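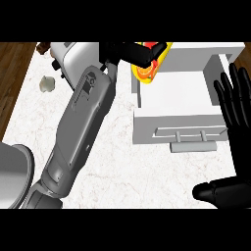

Stop grading simulated kitchens on looks

I spent most of September running our pick-and-place policy, Gosling, through the Cedau simulator, and I've come around to an opinion my friends find annoying: the marble doesn't matter. Pretty counters are fun (I like them too!), but our scores barely moved when we swapped the textures.

What moved them was contact. We ran 4000 rollouts with a bag in the gripper and a drawer to deal with, and once we let the bag slip and sag a little, success dropped by 50 percent. Ouch. I'd still take that number over the nice one we had before, and it sat a lot closer to what we got on the real arm.

So if you're writing a paper, please spend your 2 extra weeks on friction and put the lighting off till later. And report all 5 seeds, not the best one. I'm looking at my own old Galto results when I say that.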